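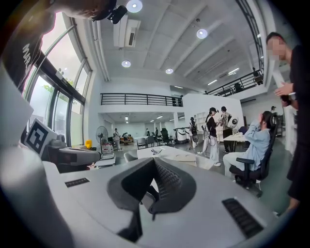
Upper left, a black shirt with white lettering.

Jallstead Community Choir
Minutes of the planning meeting, June 15, 2026

1. Last minutes
Agreed as written, with one fix: the altos' extra practice was for the Miranda piece and the tenors were never meant to be there. Apologies to the tenors who came anyway and sang beautifully.

2. The winter concert, looking back
We finally have the full figures for February and they are wonderful! Ticket sales came to $1,485, our best winter yet, and the raffle isn't even in that. Several people wrote in to say how much they loved the sea songs. The second half ran long, mostly the gap while we moved the risers, and we will set them up before the doors open next time.

3. Music for the fall
Long and happy discussion. The new arrangement of "Miranda" stays in, everyone wants it, and the basses have asked to keep the low ending. The lullaby set was sung through at the last two rehearsals and is coming along so well that we may open with it. The spiritual medley is on hold until we can find parts that suit the sopranos we have this year. Anyone with an old folder of folk rounds at home is asked to bring it along.

Vote on singing the lullabies without piano: carried, 3 against. 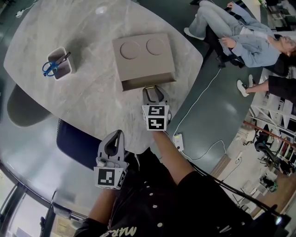
4. Sheet music
The Zandach edition is out of print, so we will ask the Jallstead library if it can borrow a set for us. Please use pencil in borrowed copies, soft pencil if you have it, and rub your marks out before handing them back. Folders will be sorted by voice part again, with the colored tabs.

5. Fall concert hall
The Trokix Theater has offered us its main stage at a cost of $3,000 for the night. Lovely sound, real dressing rooms, and far more than we can spend. The old grange hall seats fewer but the echo is a joy and they let us bring our own pies. General feeling in favor of the grange. We will ask about the heating and whether the side door can stay open during the break. The piano there needs tuning, and we would book that for the week before.

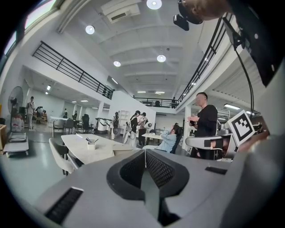 6. New singers
Such good news on this one. The open rehearsal brought in people who had not sung since school, and most have come back. We will hold another after the summer break. No auditions, same as ever. The welcome sheet needs rewriting, as it still gives the old parking lot.

7. Warm-ups
Request for shorter ones. Request for longer ones. Left as they are.

8. Any other business
Black folders can be ordered again, see the list by the sign-in book. The summer picnic is on, rain or shine, with rounds after lunch. We have plates for 60 from last year, so bring cups, a dish to share and something to sit on.

Next meeting: after the summer break, date to go out by email.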